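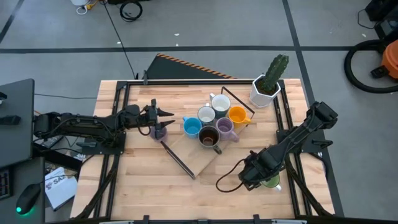

Figure 3. Close grouping. Six mugs stand on the wooden base with their handles pointing in several directions; a lavender mug and a green mug are off the base.

4.2 Handle direction and packing on the wooden base

Section 4.1 treated each mug as a circle and ignored the handle. That simplification holds for the loose layouts, where the gap between neighboring bodies is larger than the reach of any handle. It fails for the close layouts, in which the handle decides whether one more mug can be set down without moving those already in place. We therefore coded handle direction separately for all 58 layouts in the Clurlow series.

Direction was recorded in eight sectors relative to the near edge of the table. The base was turned to a diagonal position, so its sides do not line up with the table edges, and a handle that points straight at the near edge points toward a corner of the base. Coding relative to the base was tried first and dropped after the two coders (G. Deák and G. Pomare) disagreed on too many borderline cases. With the table as reference, the remaining disagreements were confined to mugs whose handles lay close to a sector boundary, and these were settled by discussion.

A handle was coded as outward if a line drawn through it from the mug's axis left the base without crossing another mug, and as inward otherwise. Mugs standing on the tabletop were coded for direction only. Contact between a handle and a neighboring body was recorded as a separate variable, giving 123 contacts over the full series.

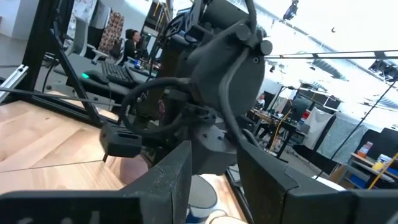

Items other than mugs were left where they stood and entered in the layout record as obstacles. They were given a position and an approximate outline but no direction, and they do not count toward the number of pieces on the base. Lids were treated in the same way when separate from a container. An obstacle was included in the analysis only if it lay within 60 mm of a mug, measured from rim to nearest edge.

Outward handles were more common in layouts with a full base than in those with a nearly empty one. In the full layouts, the mugs along the sides had their handles over or beyond the rail, and the inner mugs had theirs in the gaps between two bodies. Inward handles in these layouts nearly always belonged to a mug placed early. In sparse layouts we found no preferred direction, and the two coders' records agree on this point.
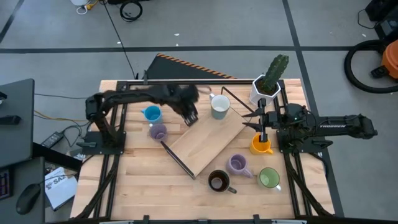 Figure 4. Sparse layout. One mug stands at the upper edge of the wooden base, two are close together to its left, and four are grouped at the lower right of the table. A potted cactus is also on the table.

Mugs on the tabletop tended to form small groups even when ample space was left between them and the base. We did not code these groups as packed. Their spacing follows the earlier Brunton layouts closely enough that the same distance threshold was kept, and the values in Table 2 can be compared across both series.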